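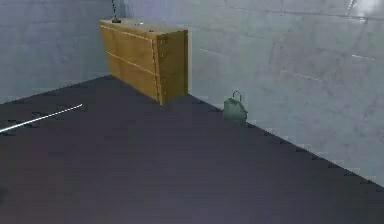

A room corner, with the low wooden cabinet

marlowe_quilts
Morning all! After living with beige for so long (the old Grilwood color, if anybody remembers it) I'm finally painting the den, and I keep going back and forth on a pale gray. My sister is sure it will feel chilly by November, and she may have a point, but I do love how a honey-colored wood looks next to it. What would you all do?

tessa50
Oh, go for the gray! We did our front room in Flulosano and I still smile walking in there every morning with my coffee. Two coats, and let the first one dry overnight, even if you're itching to finish on Sunday.

Wiroj Srisuk
I'm going to disagree a little, with love. Gray on every wall wore me down after one winter, and I ended up repainting the whole thing in Sampaio, a soft cream. I'd do one wall and live with it a while.

tessa50
Wiroj, wasn't yours a north room though? Mine gets sun until supper.

Wiroj Srisuk
North, yes, and with a big maple outside. Fair enough.

marlowe_quilts
Mine faces west, so I'm somewhere between you two, bless you both. I'll get a sample pot, and maybe the Stusden one too while I'm there.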